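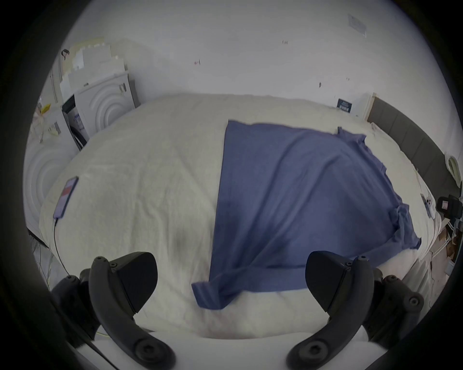

Folding on the bed vs buying a proper folding table

zedd_merkeo
Posted in Laundry and Linen

We moved into a one-room place in July and the washer is right next to the bed. No bench, no table, no top I can reach comfortably. So everything gets folded on the duvet. Small stuff is fine but anything wide, like a big T-shirt or a jumper, comes out crooked because the duvet is so puffy. Does anyone fold on the bed and get a decent result, or should I just buy a table?
Zainab

garba_o
Pull the duvet off first. Takes 20 seconds. You can't get a straight fold on something that moves under your hands.

hdesjardins
I disagree with Garba. I've folded on a duvet for 19 years and never stripped the bed for it. Lay the shirt face down and smooth it from the collar to the hem with your forearm, then do the sleeves. If a hem curls, pull it flat before the first fold. Once the first fold is crooked the rest will be too.

garba_o
Fine for cotton. A heavy knit sinks in and you end up folding the wrinkles into it.

hdesjardins
Then roll the knits. I roll mine and they sit in the drawer perfectly well.

lonside_moataz
Rolling stretches the shoulders if it's a loose knit. Fold in thirds lengthwise, then in half. Keep the colour side in if the drawer gets any sun.

Whatever you do, clear the bed first. I folded my phone into a pile of towels once, charger and all, and pulled the cable out of the wall looking for it.

zedd_merkeo
Ha, mine charges on the bed too. I'll move it.

Would a board work on top of the duvet? There's an offcut of shelving in the cupboard, 2 feet wide.

Tamunoemi A.
A board works but get something wider if you can. I use an old ironing blanket folded double over a piece of plywood, and it slides behind the wardrobe when I'm done. I did have a folding table before that and sold it after 3 months. In a small room it was always in front of the washer door.

garba_o
Still say take the duvet off. Costs nothing.

hdesjardins
And then you have a duvet on the floor.

zedd_merkeo
Tried the board this morning with a towel over it. Shirts came out square. The big jumper hangs off both sides so I did that one on the bare sheet, Garba's way. Holding off on the table for now.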